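Learning by leading

At Mindska, a small workshop in Mondham, the robots are taught by people who have never written a line of code. An operator works a pair of hand controls, the arm copies each movement, and the whole run is recorded. The current job is a dull one: pick up a block, put it down on a metal tray, let go, back off.

Tyra Hägglund has run the sessions since October. She has 12 operators on her list and lets each of them work for two hours before a break. The project, called Skudeck, now holds 3283 recorded runs. She threw out 407 more, mostly for dropped blocks and long pauses.
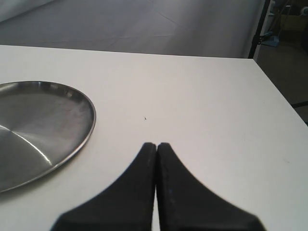 What the operator sees

New people watch the arm itself. After a few days they look at the wrist view instead, and their movements get shorter.

Hägglund asks them to slow down for the last few centimetres and to open the fingers fully before pulling away. A hurried release gets copied along with everything else.

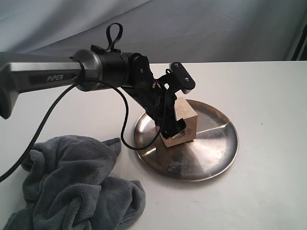 Polished metal is the part of the job she talks about most. Models trained on matt surfaces tend to do badly when the light moves. The steel tray throws back bright and dark patches, and the wooden block shows up a second time as a faint reflection beneath itself. Hägglund wants plenty of runs like that before the team moves on to cups and lids at its second site in Lie.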